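Sharing the Kitchen: What Two Robot Arms Changed for the Staff of a Small Canteen

Student project report, Work and Technology course
Glenys Kemeys
November 18, 2024
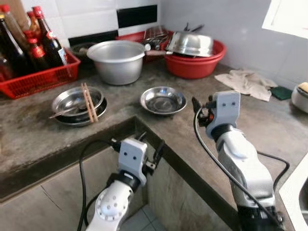 Figure 1. The corner counter at the Esville kitchen, with both arms of the robot over the work area.

Introduction

When I first told my family that I would be spending part of my summer in a kitchen watching a robot deal with dishes, my grandmother asked whether the robot would be getting my job or I would be getting the robot's. I have thought about that joke quite a lot while writing this report, as it comes close to what the people in the kitchen were wondering too, although they were much more polite about it.

The kitchen belongs to Strazds, a small company in Esville that cooks lunches for workshops and offices nearby. In June they began trying out a two-armed robot from a supplier called Zustik, mostly for clearing and tidying between rounds of cooking. I wanted to find out what that does to the working day of the people who were there first. Would they have more time? Would they like the time they got?

The workplace

I had expected something shiny and new, and what I found was a real kitchen, with a stained concrete counter that turns a corner under white tiles. The bottles live in a red basket at one end and the rice cooker sits at the other, and between them there is always something going on — a big aluminum pot, a rack full of metal utensils, a bowl turned upside down in the red basin, a towel left in a heap. In Figure 1 there are chopsticks lying across the plates and a spoon still in the top one, and that sort of small muddle matters a good deal for the robot, as I will try to explain.

How I did the study

I sat in on the lunch shifts, helped peel vegetables when I was in the way (which was often!), and talked with the four people who work there. They asked me to leave their names out, so I call them by their jobs. I also read the shift notebook, where the staff write down each time they have to step in and help the robot. Over the trial the robot was given 500 tidying tasks, and the notebook shows 97 in which a person stepped in. In the other 400 or so lines of my own notes — sorry, I mean the remaining 403 tasks — no help was written down, although the head cook warned me that on busy days people forget to write.

What changed

The biggest change was in who stands where. Before the trial, whoever finished first drifted over to the counter and started clearing, and this was when people chatted. Now the corner is left to the robot for part of the shift, and the chatting has moved to the back step. The dishwasher told me she missed it at first, then decided the back step had better air.

The second change was in habits. The staff had started putting things back in the same place every time, which the head cook had apparently been requesting for years without any luck. A spoon left inside a plate has to be dealt with before the plate can be stacked, so people began to take the spoons out as they walked past. One of the assistants pointed out that this is also work, and that it doesn't show up in anyone's hours. I think she is right, and I wish I had timed it.

The third change was harder to put into words. The oldest of the four told me that she had always been the one who kept the counter in order and was a little proud of it. She now keeps an eye on the robot, and the others call her over when it stops. She said she felt useful in a new way but more tired in the head at the end of the day.

What the staff would like

They all wanted a say in which tasks go to the robot. Wiping and stacking they would gladly hand over, and anything to do with knives or seasoning they would keep. They also asked for a proper hour of training each, as only the head cook got one from Zustik.

Limits and next steps

My study covers one kitchen and four people, and I liked them all very much, so I may have been too gentle with my questions. I would like to go back and time the small jobs, beginning with the spoons. The head cook has already agreed, provided that I peel the carrots a bit thinner.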